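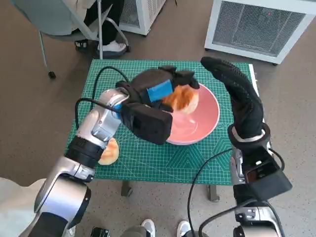 Wei bakery is bringing back its plain golden roll in August, 520 a day to start, up from last year's trial. Doors at 7 a.m. Same dough, slightly longer bake. Price unchanged so far.

The roll dropped off the shelves when the old oven went. Customers kept asking. Shuk-fan Tse, who runs the morning shift, said the new oven took 2 tries to get right – first batch too pale, second one fine. "Soft underneath, color on top. Thats all people want from it."

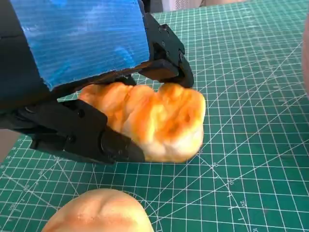

A roll on a green cutting mat.

Orders of 100 or more need a day's notice, by phone or at the counter. Ruveck, the cafe next door, has already put its name down and will serve them with soup at lunch. No word yet on a seeded version.
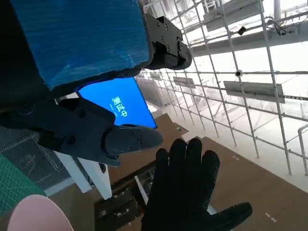 Tasting trays go out at the counter all through the first week, free, until they run out. Staff will do the handing over, so no reaching in please. Expect gloves at the trays, a black one like the one here or the thin clear kind, depending on the shift. Trays are set out agian after lunch if there's any left.
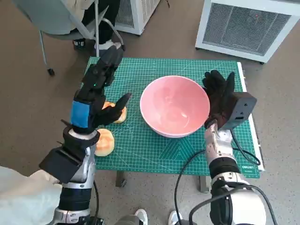 Arturo Cattaneo wrote in to say he'll be there at seven, but wants to know if the bakery will hold rolls for people who work nights. Wei says yes – ask at the counter before noon, pick up by 6 p.m. the same day.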